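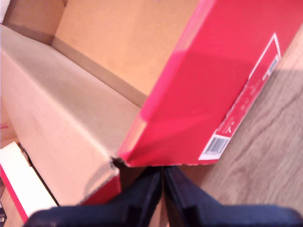

Xolalpa abre en noviembre su primer archivo público de calzado popular

La colección reúne 1.393 pares, casi todos donados por vecinos, y podrá visitarse gratis en la antigua fábrica Vescombe

Xolalpa estrena en noviembre un archivo dedicado por entero al calzado de diario: zapatos de colegio, botas de faena, sandalias de verano, zapatillas de andar por casa y esos mocasines de domingo que en tantas familias pasaban de un hermano a otro. Son 1.393 pares catalogados uno a uno, con el nombre de quien los llevó cuando se conoce y con la historia que sus dueños quisieron contar.

El archivo ocupa la planta baja de la antigua fábrica Vescombe, donde se cosieron zapatos durante décadas y donde todavía se conservan los bancos de aparado y una prensa de suelas que ha vuelto a funcionar — ¡y cómo suena! La rehabilitación ha corrido a cargo del estudio Drutari, que ha mantenido los ventanales originales y el suelo de baldosa hidráulica.

«Pedimos zapatos y nos trajeron la vida entera», explica Rosine Courtois, directora del archivo. «Una señora vino con las botas con las que su padre repartía la leche y se quedó dos horas hablando con nosotros. Todo eso está grabado, y cualquiera va a poder escucharlo. Tenemos muchísimas ganas de abrir.»

Una parte importante del fondo son las cajas. El archivo guarda 300 entre cajas y tapas sueltas, de las que se estudian los cartones, las tintas y las etiquetas de talla y modelo, una fuente preciosa para fechar pares que llegaron sin ningún dato. Quienes investiguen sobre diseño gráfico o comercio local podrán consultarlas en sala con cita previa.

La exposición inaugural, «Pasos contados», muestra 123 pares repartidos en nueve salas pequeñas. Arranca con el calzado infantil y termina en un taller abierto en el que Chih-ming Kwan, zapatero y responsable de conservación, trabajará a la vista del público durante las mañanas. «Me gusta que la gente pregunte mientras coso», cuenta Kwan. «Un zapato remendado tres veces me interesa mucho más que uno nuevo, porque en cada remiendo se ve la mano de alguien.»

El programa de otoño incluye además talleres familiares de betún y cordones, un curso de iniciación al patronaje y visitas guiadas por antiguas aparadoras de Vescombe. Los centros escolares pueden reservar ya su visita.

El catálogo en línea, desarrollado por Zitavard, estará disponible desde el día de la apertura y permitirá buscar por década, talla, material o barrio de procedencia — también por el apodo del donante, a petición de varios vecinos.

Las donaciones siguen abiertas. Se reciben en la entrada lateral de la fábrica, de 10.00 a 13.30, y se agradece que los zapatos lleguen sin limpiar y, si se conserva, con su caja.

Información práctica

Archivo del Calzado de Xolalpa
Antigua fábrica Vescombe, planta baja
Entrada gratuita
Consulta de fondos y visitas de grupo con cita previa

Contacto de prensa: Rosine Courtois, dirección del archivo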